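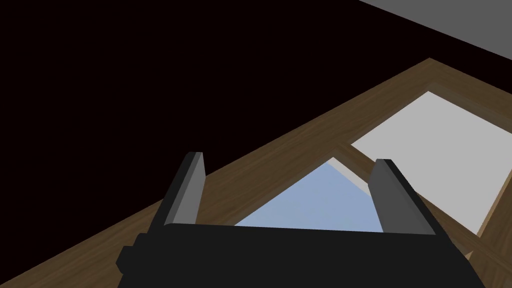
Progress report to Hallovex, household robot simulation work, Lenidton

Last updated: Wednesday, February 7, 2018

Work on the simulated flat carried on this period, but we lost 11 days to a fault in the arm controller and this report is mostly about that.

The fault showed up in the batch of 99 trial runs. In 30 of them the controller kept sending move commands after the stop signal had been given. On a real machine this would be a safety matter, so we halted the batch and told the Lund team the same afternoon. 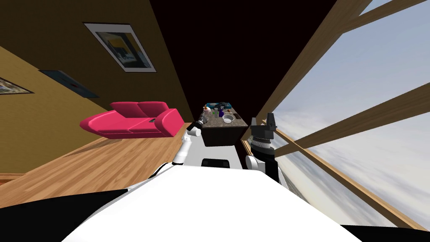 The cause was a timing error. The stop signal went to the two arms separately, and if one arm was part way through a planned move it finished that move first. Wondora, who supply the planner, have confirmed the error and sent a patch. We have also added our own check, which cuts both arms at once – it does not depend on the planner.

Two matters remain open. The log does not yet record when a stop was asked for, only when it took effect. The full batch also has to be run again, and we expect to finish that in March. No extra money is requested.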